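Fold success is the wrong headline number

Kiri Wihongi
13th September

Most cloth-folding papers report one figure: the share of episodes that end in a fold. Osari, our two-arm policy, scores 70 percent over 312 episodes. I think that figure hides the hard part -- finding a usable grasp on layered fabric.

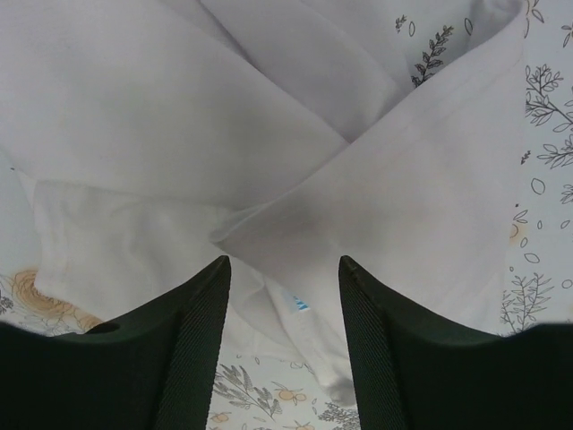
A wrist view carries hems and creases that a fixed view loses. When we dropped it in January, final scores barely moved, but regrasps per garment went from 2 to 4. The headline number missed this.

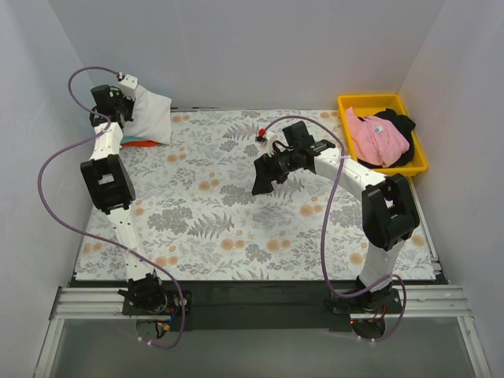
What to report instead

Report regrasps per garment, by layer count. Score the stack separately from the fold. A printed sheet should be standard too; plain backgrounds flatter segmentation.
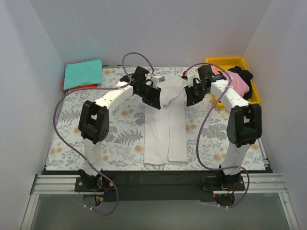 Both arms at a folded white garment, patterned sheet.

Reviewers should ask for the regrasp counts.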